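## 4. Trigger-to-width mapping and contact labels

Recording side first, then the segmenter. Everything in this section runs on the Clasadden logger, default settings unless noted. Task is plush toys and a cardboard box on a table - soft goods, because rigid parts gave us nothing interesting in the width signal.
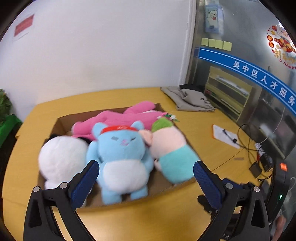
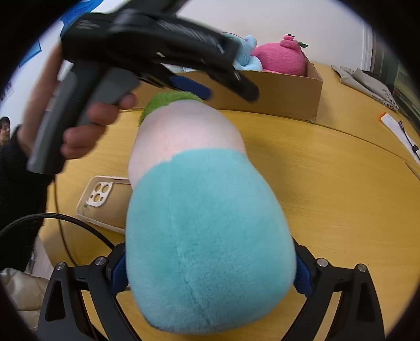
**Figure 2.** Wrist views from the hand-held grippers. First: fingers over the packed box. Second: ribbed pads on either side of the teal section of a large plush toy.

**4.1 Width signal.** Finger opening is logged next to the wrist video. Raw width is noisy near contact. With a hard object you get a clean stop; with plush the fingers keep closing while the fabric gives, so a threshold on width alone fires late. We use the slope instead. Contact starts when closing speed drops below the running mean for 100 ms, and ends at the first sustained opening. Simple, works well enough, no learned part.

**4.2 Segmenter.** Hustach takes width plus wrist pose and cuts each recording into approach, grasp, carry, release. Fixed-order state machine. Regrasps are allowed inside carry, otherwise one slip splits an episode in 2 and the planner sees a toy that starts in mid air. Input was 2,989 episodes; 1,541 survived the filter. Most of the losses are pose dropouts, not bad labels. Tracking gets worse when the view is close to a plain wall or when a hand passes in front of the lens, and we drop the whole episode if the gap falls inside grasp. Maybe too strict. Interpolating across the gap is on the list.

**4.3 Policy input.** The circular image is kept as is. We tried undistorting before the encoder and lost the outer ring, where the box rim often sits during approach. The black corners get masked, same mask for all episodes. Pads stay in view on purpose - the policy seems to lean on them for alignment, see the ablaton in Section 5.

**4.4 Known problems.** Clock offset between logger and camera drifts over long sessions. Rothe corrects it at export, once per session, so late episodes can still be a frame off. Toys packed tight against each other also confuse the release label, as the neighbor pushes back on teh finger and the slope looks like a second contact. Not fixed yet.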